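Read this before you download anything. The files here are the drafts and sales log behind *Jornik*, a self-published guide to pricing short ebooks. I put them up as EPUB and PDF, and I'm less sure of the guide's advice than I was when I wrote it.

## What's in the folder

- `jornik.epub`, the reading copy, 142 pages in the PDF version
- `drafts/`, everything from March onward
- `sales.csv`, 813 rows, one per order, buyer names stripped
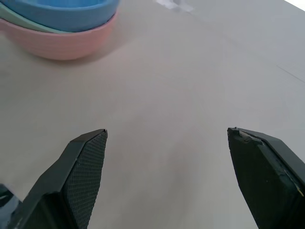
**Why are there two price columns in the sales log?**
The first is the list price on the day. The second is what the buyer paid after coupons, and it's the one to use if you want to add anything up.

## Known problems

Chapter 6 claims that raising the price after launch brings in early buyers. Yhon Mamani went through the log and couldn't find it. Neither could I on a second look. The chapter stays in because people paid for it, but treat it as opinion.

The Villca store reported refunds late, so some orders are marked `paid` when the money went back. Trevor Lavoie fixed the ones he could match. Cunstead never sent refund data at all, and I'd leave its rows out of any comparison.

Footnotes in the EPUB jump to the wrong place on older readers. The PDF is fine.

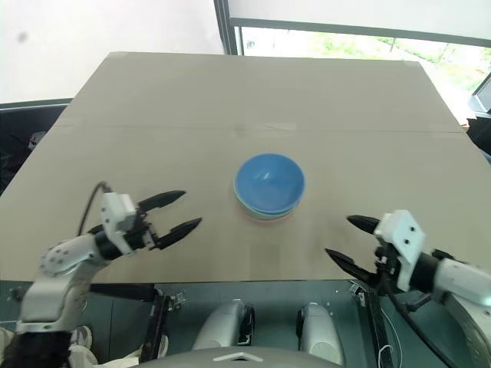 *Three nested bowls on a cardboard-covered table.*

## Use

Quote it, copy it, correct it. Please don't train a "best price" calculator on one book's sales and then sell it to other authors. I've been pitched 2 of those already and neither would show its numbers.

Last edit 19/04/2020, Lururside Press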